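How a Robot Picks Up a Cloth

By Grethe Eyvindsson

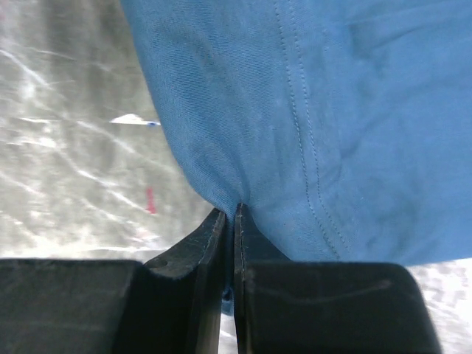
Picking up a cloth is easy for you. You did it before you could walk. For a robot it is one of the harder jobs there is, and at our shared workshop we have been working on it since January.

Our robot arm is called Skastau. It has a gripper at the end with two black fingers. They can do two things: move apart and move together. There is no thumb and there are no knuckles.

Why is cloth hard?

Think about a wooden block. It stays the same shape wherever you put it. If a robot learns where the sides are, it can grab the block the same way every time.

Cloth changes shape whenever something touches it. Lift one corner and the rest droops. Push it and it wrinkles. Even a seam matters, because the fabric is thicker there and bends in a different way from the fabric beside it.

How does the gripper hold on?

The fingers close on a small bit of cloth and squeeze it into a fold. This is called a pinch. The cloth above a pinch spreads out in creases, like a paper fan.

The squeeze makes friction, the force that stops things from sliding past each other. Too little friction and the cloth slips out. You can feel this yourself. Pinch your sleeve very gently and pull, then pinch harder and pull again.

How does the robot know where the cloth is?

A small camera rides on the arm close to the fingers, so it sees the cloth from where the work happens. To a computer, a picture is a big grid of numbers that stand for colors. The program looks for places where the colors change, such as the line between blue fabric and a gray background. That line may be the edge of the cloth. It may also be a shadow or a fold, and then the robot can make a mistake.

Sang-wook Tak wrote our first program. In its first test it tried 11 pinches and held on to the cloth in 5 of them. Ruaridh Paterson then changed how far the fingers open before they close, and we ran the test again.

Words to know

Gripper: the part of a robot that holds things.
Friction: a force that slows or stops sliding.
Seam: a line of stitches in cloth.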